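Overseas health aid: an interview with the chair of the Tindall Development Forum

Published 24 March 2020

The Tindall Development Forum has advised on overseas health programmes for many years, and its members are drawn from councils, charities and universities across the Idthorpe region. The chair of the Forum spoke to us by telephone about the future of the aid budget and what a change in funding would mean for the clinics it supports.

Asked whether the present level of spending could be defended at a time of pressure at home, the chair was firm. "The commitment was made in public and partner governments have planned on the strength of it," the chair said. "A clinic cannot hire nurses for half a year and then wait to hear whether the other half will be paid for."

The Forum's main programme, run with the Irkeck Fund, supports 80 rural clinics. Of these, 20 depend on British money for their whole running costs. The remainder receive a share, normally for medicines and staff training.

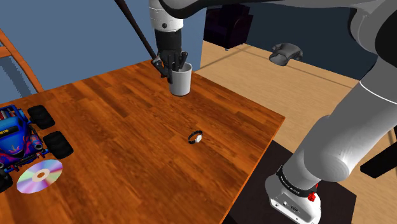
Peltanby Council, in its written response to the Forum, took a different view, arguing that money for overseas clinics should be released one year at a time and only after ministers had laid a report before Parliament. The council added that residents were entitled to see what had been achieved before any further sum was agreed.

The chair accepted part of that argument. "We have no quarrel with a report to Parliament. We would welcome one, and we have asked for it in each of our own submissions. Our difficulty is with the yearly release of funds. Training a midwife takes longer than a year, and so does building a cold store."

On the question of how results are measured, the chair said that the Forum had moved away from counting visits and now looked at whether patients completed their treatment. Last year 1,304 health workers passed through its courses, against a target of 1,000. The chair was cautious about the figure. "It is a good number, but it tells you who attended. We want to know who is still in post." 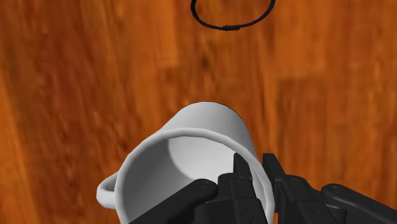 A review of staff retention is under way and is expected to report in May. Its terms were agreed with the Irkeck Fund and cover pay, housing and the distance that staff must travel to work. The Forum has asked for the findings to be published in full, including any that reflect poorly on its own management.

The chair also called for closer co-operation between donor countries, several of which send separate inspectors to the same clinics. "A small clinic may have to fill in four sets of forms for four governments. One set, agreed between them, would free a good deal of time for patients."

The Forum will submit its evidence to ministers once the review has been completed. Written comments may be sent to its office in Idthorpe.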